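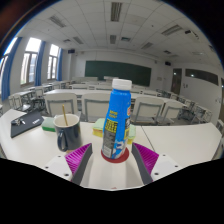

5.3 Falhas de preensão em garrafas altas

Figura 4. Garrafa azul sobre a base redonda vermelho-escura, com as garras abertas, sem contato. À esquerda, a caneca; atrás, as três esponjas.

A tarefa de levantar a garrafa foi incluída no protocolo como aquecimento. Das 92 tentativas, 14 terminaram em falha, resultado pior que o da caneca, que tem alça e para a qual havíamos reservado duas páginas de discussão.

Em 11 dos casos, o controlador Gondix fechou as garras cedo demais. A ponta de uma delas tocou o plástico antes da outra, a garrafa tombou e o sistema registrou "preensão concluída", com confiança alta e nada entre os dedos. Nos três restantes, a base veio junto com a garrafa por alguns centímetros e depois caiu. O registro também considerou isso um sucesso.

Atribuímos o fechamento precoce à estimativa de largura, calculada na altura do ombro da garrafa, onde o perfil é arredondado, e aplicada sem escrúpulos ao corpo inteiro. Kun e Szénási sugeriram medir mais abaixo, proposta que os demais autores acharam simples demais até ser testada. Acrescentamos ainda um limiar mínimo de força em ambos os dedos antes de declarar a preensão. A parada de emergência foi acionada uma única vez, por Zeleke, com o cotovelo; essa tentativa foi excluída da contagem.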